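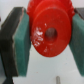

Red plastic part held between the foam pads of a gripper.

Call for participants: working group on good practice for gripper pads and small part handling

Skinau is looking for people who work with robot grippers every day and who want to help us write a practice guide for small workshops. The working title is the Jondach guide. We have a first draft, and now we need readers and testers from outside our own team.

The existing safety standards for robots are important, and our guide does not replace them. But many shops ask us simpler questions. When must a foam pad be changed? Who is allowed to change the closing force, and where is this written down? What should an operator do with a part that has marks on its face after handling? We would like to give clear answers that a new colleague can use on the first day.

Who can take part

We have places for 50 participants. You can be an operator, a technician, a trainer or a person responsible for safety. You do not need a university degree. You should have at least six months of practical work with a two-finger gripper, and you should be able to read and write reports in English. People from companies with only one robot are very welcome – their experience is missing in most guides.

What you will do

You read the draft, which has 6 chapters, and send us your comments on at least two of them. After this you use the pad inspection sheet at your own workplace during February. The sheet asks for the condition of both pads, the type of part, the force setting, and any marks found on the part before and after the work. Please do not change the safety settings of your cell for this test. If your employer has stricter rules than our draft, the rules of your employer are valid.

At the end there is one joint meeting in Rirnura, on a Saturday, starting at 9:30 a.m. Orest Kobzar will lead the part about force limits, and Sorcha Costello the part about records and sign-off. It is possible to join online.

What we offer

Each participant receives 400 euros after the inspection sheets are handed in and the meeting is finished. Travel to Rirnura is paid separately. Your name will be printed in the guide if you agree to it. Company names and photos from your workplace will not be published without written permission.

How to apply

Please write a short letter, one page is enough, and tell us which gripper and which kind of parts you work with. Add one example of a rule in your workplace which you find useful, or one which nobody follows. Send it to Zoriana Yatsenko at the Skinau office and put the reference number 3439 in the subject line. Questions about payment and contracts go to Leobardo Mendoza.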